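ブログ > 工作と整備 > 手持ちグリッパー

Plirkisの指を替えた日の作業メモ

手持ちグリッパーのPlirkisを、金曜の午後に分解して指を替えた。前回の交換のときに手順を書き残さなかったせいで、今回もばねの向きで迷った。次は迷いたくないので、やったことを順番に書いておく。

きっかけは閉じ側の感触だった。トリガーを引ききっても、指先がほんの少し開いたまま止まることがある。毎回ではない。柔らかいものをつかんでいる間は気づかず、薄い紙をつまもうとして初めてわかった。記録を見返すと、開度の値がゼロまで落ちていない回が混じっている。直近の242本を開いて閉じ側の値だけ見たところ、落ちきっていないのが16本あった。古い順に並べると後半に固まっていたから、何かが徐々にずれたか、減ったかしたのだと思う。

最初に疑ったのはソフト側だった。開度の原点は起動時に一度だけ取るようになっていて、そのとき指がきちんと閉じていないと、その後の値が全部ずれる。ただ、それなら一つの起動の中で全部の記録が同じだけずれるはずで、実際には同じ起動の中に正常な回と異常な回が両方あった。原点の問題ではない。というわけで機械を開けることにした。

作業の前に電池を抜く。一度抜かずに開けて、トリガーの線を引っかけて再起動をかけてしまったことがある。壊れはしなかったが、書き込み中の記録がひとつ読めなくなった。今は電源を切り、電池を抜き、記録用のカードも抜いてから机に置くことにしている。

本体のねじは全部同じ太さに見えて、長さが二種類ある。長いほうが持ち手側、短いほうが指側。逆に入れると、長いねじの先がリンクの可動域に当たって、それだけで閉じきらなくなる。今回の症状もこれだったら恥ずかしいなと思いながら外したが、ねじは正しく入っていた。外した順に磁石の皿へ並べ、持ち手側と指側の間を空けておく。

開けてみると、リンクの根元に細かい繊維が巻きついていた。布ものを相手にする回が多いと、ここにたまるらしい。ピンセットでつまむと、まとめて取れる分と、軸の奥に入り込んでいて取れない分がある。奥のほうは軸を抜くしかない。軸は止め輪で留まっていて、外すときに飛ぶ。前回はひとつ机の下に飛ばして、捜すのに本体の掃除より時間がかかった。今回は透明な袋の中に手と工具ごと入れて外した。見た目は悪いが飛んでも袋の中に落ちる。

軸を抜いたら、乾いた布で拭き、綿棒で穴の内側を拭く。油はささない。最初のころ、動きが渋いからと薄い油を入れたら、二週間ほどは調子がよくて、その後に繊維と混ざって前より渋くなった。いまは乾いた潤滑剤をごく薄くつけるだけにしている。つけたら動かして、余りを拭いて、また動かす。

指のほうは左右とも外した。右の指の付け根に細いひびが入っていた。指を開く向きに力をかけるとひびが口を開け、そのぶん指先が逃げる。閉じきらない原因は、ほぼこれだと思う。繊維だけなら渋くなるはずで、トリガーの重さは前と変わっていなかったからだ。片方しか傷んでいないが、左右セットで替えることにした。片方だけ新しくすると柔らかさが揃わず、薄いものをつまんだときに中心が片側に寄る。以前それで記録を捨てた。

替えの指はKunexから取り寄せている。純正ではないが取り付け部の寸法は同じで、値段と納期の都合でずっとこちらを使っている。届いたらまず取り付け穴の縁を見る。成形の残りが出ていることがあり、そのまま締めると座面が浮く。今回は片方に少しだけ残っていて、カッターの刃を寝かせて削った。削りすぎると今度はがたつくので、刃は一往復ごとに止めて、はめてみる。

締め付けは対角に少しずつ。最後に強く締めたくなるが、指の素材のほうが先に負ける。前のひびも、自分が締めすぎたせいではないかと少し疑っている。外した指を見ると、ねじ頭の当たる面がへこんでいた。今回はドライバーの柄を指先だけで持って、止まったところでやめた。緩み止めは弱いものを少量。固まるまで動かさないほうがいいので、この間に昼の残りのコーヒーを飲んだ。

ばねは、長い足が持ち手側に来る。これが今回いちばん書いておきたかったことだ。逆でも組めてしまい、しかも動く。動くが、トリガーを放したときの戻りが弱く、半開きで止まる。組む前にスマートフォンで撮ってあったのに、肝心のばねが自分の親指の陰になっていた。次からはマスキングテープに矢印を書いて、ケースの内側に貼っておく。今回もう貼った。

ケースを閉じる前に、線の取り回しを見る。カメラの線は本体の縁に沿わせて、トリガーの裏を通さない。裏を通すと閉じるたびに少しずつこすれる。うちのは過去に一度被覆が破れて、そこだけ熱収縮チューブをかぶせてある。チューブの分だけ太くなっているので、溝に入りきらず、ケースに挟みやすい。閉じるときにわずかでも抵抗があったら、一度開ける。押し込んで閉じない。

組み上がったら校正に入る。校正にはToshを使っている。白いカードに白黒の四角いマーカーを印刷したものを、カメラの前でいろいろな距離と角度に置いて撮る。レンズが広角なので、画面の端のほうにもマーカーが入るようにしないと、端のゆがみがうまく決まらない。中央ばかり撮ると誤差の数字は小さく出るが、端でものをつまむ回に使うと手先の位置がずれる。数字がよいからといって安心して、そのまま本番に行ったことが前にある。

カードは反っていると話にならない。紙のまま使っていたころは、湿気の多い日に校正が通らず、レンズが緩んだのかと思って締め直し、余計にずらした。いまは硬い板に貼って、使わないときは平らに寝かせている。マーカーの一辺の長さは、印刷の設定を信用しないで、印刷した後のものをノギスで測って入れる。プリンターの「用紙に合わせる」が勝手に入っていることがある。

撮った校正用の画像は104枚。そのうちToshがマーカーを見つけられなかったのが7枚で、どれも手の動きが速すぎて流れていた。その分は外し、撮り足しはせずに計算した。誤差は交換前とほぼ同じ水準に落ち着いた。指を替えただけでレンズには触っていないのだから、そうでないと困る。もし大きく変わっていたら、ケースを閉じるときにカメラの台座を押してしまったと考えて、開け直すところだった。

次に開度の原点を取り直す。指を閉じた状態で、間に何も挟まっていないことを見てから起動する。新しい指は先が少し張っているので、トリガーを軽く引いただけだと閉じきって見えて、まだ余りがある。最後まで引いた位置で原点を取り、放して、もう一度引いて、同じ値に戻るかを見る。これを何度か繰り返す。途中で値が跳ねるようなら、線か接点を疑う。今回は跳ねなかった。

紙をつまむ試験もした。コピー用紙、薄い封筒、レシートの順に、だんだん頼りないものにしていく。前の指ではレシートを引き抜くとするりと抜けたが、今回は引くと紙のほうがしわになる。しばらく使うと新品の張りが取れてくるから、少し強すぎるくらいで始まるのは悪くない。

机の上で調子がよくても、部屋を歩くと違うことがある。机の上では手首の角度がだいたい決まっているが、歩いて使うと低いところに手を伸ばしたり、持ち手を上に向けたりする。ケースの合わせ目に隙間があると、そういう姿勢で鳴る。それと、自己位置の推定が明るさの変化に弱い。天井の灯りが大きく入る向きにすると露出が引っ張られて、手元が暗くなる。露出を固定にすると今度は窓のそばで白く飛ぶ。うちの設定は上限だけ決めた自動で、満足はしていないが、ほかに試したものよりは途切れが少ない。

歩く試験は、置いてあるマーカーを始めと終わりに必ず映すようにしている。始めと終わりで位置が合わなければ、途中のどこかで推定が滑っている。白い壁ばかりが続く向きは苦手で、模様のある布や棚が少し入っているだけで、だいぶ違う。だから壁に正対したまま横に動かない、という癖をつけた。自分ひとりならそれで済むが、持つ人が変わるたびに伝える必要があって、これも紙に書いて本体の箱に入れておくことにした。

日ごろの手入れについても少し。使った日は、指の内側のざらざらした面を、粘着の弱いテープで軽く押さえてほこりを取る。水拭きはしない。面の溝に水分が残ると、次に布をつかんだときに繊維がつく。レンズはブロワーで吹いてから拭く。吹かずに拭いて、細い傷をひとつ入れてしまった。校正には影響が出ていないが、灯りが正面から入ると筋が見えるので、気にはなっている。

保管は、指を軽く開いた状態で。閉じたまま箱に入れておくと、先のほうに癖がつく。かといって開ききるとばねに負担がかかる気がして、間に薄いスポンジを挟んでいる。これは根拠のない自己流だ。スポンジを抜き忘れて原点を取った朝があり、それからスポンジには赤い糸を結んでいる。

残っている宿題はひびの原因で、締めすぎか、素材の寿命か、どちらとも言えない。次の指はねじ頭の下に薄い座金を入れて組んでみる。Allorano用に分けてある予備機のほうも同じ時期に指を入れたので、こちらは座金なしのまま使い、どちらが先に傷むか比べられる。使う頻度が違うから厳密な比較にはならない。

あとは記録の側で、閉じきらなかった16本をどうするか。開度の値だけ補正して残す手もあるが、指先が逃げているのだから、数字を直しても実際のつかみ方は直らない。捨てはせず、別の置き場に移した。 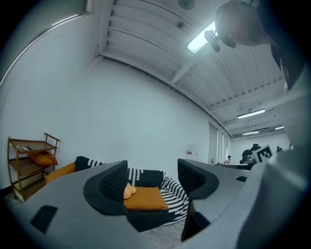 移したほうには「右指ひび」とだけ書いたテキストを付けてある。座金は注文済みで、届いたら予備の指に仮組みして、ねじの長さが足りるかどうかを先に見る。足りなければ、持ち手側の長いねじを切って使う。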